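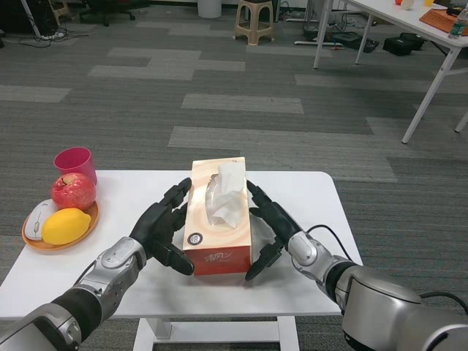 Sumeya Wubshet meint, der Punkt Kosmetiktücher gehöre auf die Monatsliste, im Mai sei er glatt vergessen worden.

Begehung Tische und Ablagen, Mandosora, 2. Etage

1. Tisch steht fest, Füße wackeln nicht: i. O.
2. Teppichfliesen liegen plan, keine Stolperkante: eine Ecke an der Tür hebt sich, nachkleben
3. Tücherbox auf dem Tisch, Tuch greifbar: i. O., Vorrat im Schrank fast 200 Packungen
4. Obst auf dem Teller ohne Druckstellen: bitte täglich prüfen
5. Becher nach Gebrauch in die Küche: mangelhaft, 3 Stück am Fenster
6. Kabel nicht im Laufweg: Raum 118 offen, Nachkontrolle durch Bảo Ông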